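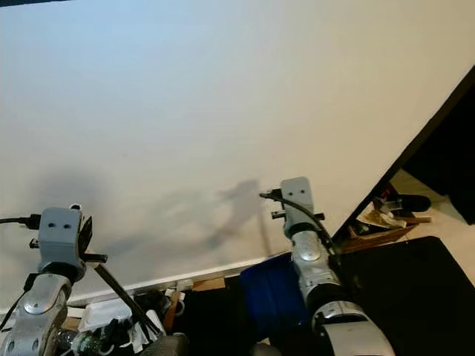 Brirkex Bimanual Recording Guide
Section 5: Contact labelling with head and wrist views
Revised February 2020

5.1 Purpose

This section covers set-up of the two-arm station for the Olesier contact labelling method. The method assigns a contact state to each recorded time step by comparing the wrist view with gripper position and motor current. The head view is used for arm identity and shadow rejection only. Read Section 2 (arm homing) before starting.

5.2 Set-up

1. Home both arms. Wait for the status line to read READY on each.
2. Check that each gripper cable has enough slack to follow the arm through its full reach.
3. Start the head stream, then both wrist streams. Starting them in another order shifts the time stamps and the episode will not align.
4. Raise both grippers over the pale panel and hold for 5 seconds. The software takes its shadow reference from this pose.
5. Confirm that the shadow mask follows each gripper when the arm is moved by hand controller.

CAUTION: Keep hands and loose clothing out of the work area while the arms are live. The stop button must be within reach of the operator.
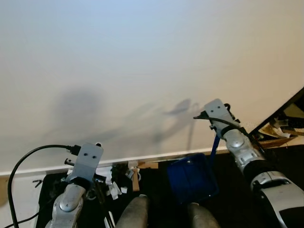

6. Load the Isar profile for rigid items or the Tambunan profile for cloth and other soft items. One profile applies to the whole episode.
7. Record a trial episode and open it in the label viewer.

NOTE: Changing the room lights after step 4 makes the shadow reference invalid. Repeat step 4.

5.3 Labelling soft items

Cloth held close to the wrist camera loses texture and edge detail. The Tambunan profile therefore gives the wrist view a lower weight and relies more on motor current. Do not delete blurred images from an episode. The labeller needs an unbroken sequence, and a gap of more than 7 images splits the episode in two.
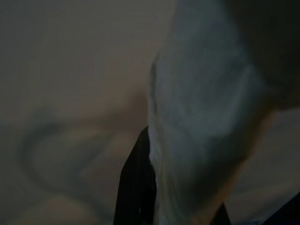

Figure 5-3. Wrist view, cloth close to the camera, gripper finger at bottom centre.

1. Set the smoothing window to 17 images.
2. Run the labeller on the trial episode.
3. Step through each change of state in the viewer. Mark any that you cannot confirm as UNCERTAIN.
4. If the labels flicker between states, increase the current threshold by 2 steps and run again.

Episodes marked UNCERTAIN are kept in the data set but left out of the training split. For export settings, see Section 7.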